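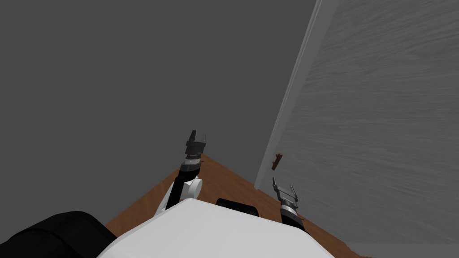 Sim, door task, right gripper open below the handle, left one up by the wall.

Jan 7, 2024

Door demos in the Kiltby room, remote control all morning. Target is 21 good runs before we touch the training config. Not there yet.

Notes while I remember:

- Handle is tiny and it's brown, floor is orange-brown too. On the small monitor I kept losing it. Use the big screen for this one.
- Right arm does the work. Left arm parked, but it drifts when my left hand gets tired. Threw away 2 runs for that. Want a proper hold button on the left controler, ask Burnden side if the new build has it.
- Come at the handle from below and slow down early. If I go in from the side the wrist runs out of turn halfway through the push and I have to back off and start over. Those runs look awful on replay, don't keep them.
- Gripper fully open until contact. Half open was worse, fingers catch on the lever.
- Lag felt bad after lunch. Logged it, 400 ms at the worst. Restarted the link, better after.

Step count for the longest run was 2,674, far too long, mostly me dithering over the grasp. Trim the idle bit at the start or the policy will learn to sit there doing nothing, same as we had in July.

Camera view: door is at a very steep angle from the head. Try starting the robot turned a bit more to the right so the handle isnt so squashed. Need to check that doesn't break the reset script.

Still to do: rename this mornings files (saved under the Josaria folder by mistake), redo the two bad ones, copy everything to the Chantharasri drive before the next sim update.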